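Home Forum Guides Downloads Support Log in

We use cookies to remember your settings and to measure visits. By continuing you accept our cookie policy. Accept More information

Ticket: Brovus desktop client stops sharing the music folder after update
Product: Brovus (Windows client)
Status: Open, waiting for user
Opened: November 8, 2018

First message

Good morning. I use Brovus for listening and sharing music with my friends, and until this week I was very satisfied with it. After the last update the client does not share my main folder any more. The program starts normally, I can log in and I can play the music of other people, but in my own profile the list is empty except for 50 songs. Before the update there were 2,120.

The folder is on a second hard disk, drive D. The 50 songs which are still visible are all on drive C, in the standard Music folder of Windows. So I think the problem is connected with the second disk, but the disk itself is fine. I can open the files in another player and they play without errors.

What I tried already:

I removed the folder in Settings and added it again. The client shows "Scanning" and the bar goes to 70 per cent. Then it stays there. I left it for the whole night and in the morning it was at the same place.

I restarted the computer and the router. No change.

I logged in from my laptop with the same account. In the browser I see the same short list, so it is not only a display problem in the client.

I did not reinstall yet because I am afraid to lose my playlists and the play counts. Please tell me if they are stored on your server or on my computer. I could not find this in the guide.

Reply from support

Thank you for the clear report. Playlists and play counts are stored with your account, so they are safe if you reinstall. The index of your own files is stored locally, and we suspect this index. Please do the following:

Close the client completely. The small icon near the clock must be gone too.
Open the folder Brovus in your user data and rename the file library.idx to library.old.
Start the client and let it scan only the folder on drive C.
When this is finished, add the folder on drive D.

Please also tell us which antivirus you use, and if any folder name on drive D has special letters in it.

Second message

Thank you for the quick answer. I followed the steps exactly. Drive C was scanned in a few seconds. Then I added drive D and it stopped again at 70 per cent, in the same way as before. The new library.idx was created, so the rename was correct.

My antivirus is Arkon. I switched it off for one test and the result was the same, so I switched it on again.

About special letters: yes, there are some. I have a folder called Jabłońska, with recordings of one singer which I copied from my own CDs. I have also folders with Norwegian and German names, for example one for a small label, Skadport, but this one has only normal letters. In the old version all these folders were shared without problem, and the name Jabłońska was shown correctly, also to my friends.

I made one more test this evening. I moved the Jabłońska folder out of drive D to the desktop and started the scan again. This time the bar went past 70 per cent and to the end! The list in my profile is growing now. So it seems that the letters "ł" and "ń" stop the scanner, or maybe only one of them.
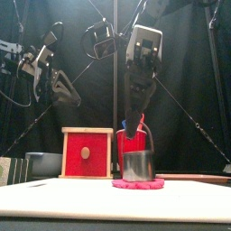
I then put the folder back with the name Jablonska, without the Polish letters, and scanned again. This also works, but the file names inside still have the original letters and these songs are missing in the list. All the others are there. I do not want to rename every file by hand, because the names are also used by the player in my living room, and I would have to make its playlists again.

Two questions. Is it planned to repair this in the next version? And can I go back to the previous version until then? I still have the old installer from February, but I do not know if your server accepts it.

Reply from support

Your test was very useful. We can now repeat the error on our side with a folder name that contains "ł". The scanner in the new version reads the path in the wrong encoding and waits for a folder that it cannot find. It has been passed to the developers as a bug. We cannot promise a date yet.

The installer from February is too old and the server will refuse the login. You will find the last working version under Downloads, Older versions. Please switch off automatic updates before you start it, or it will replace itself at the first login.

We leave the ticket open until you confirm.

Third message

I found the older version and downloaded it. The option for automatic updates is under Settings, Advanced, in case somebody else is looking for it. I will install it tomorrow after work, put back the original folder name and write here if the full list is shared again.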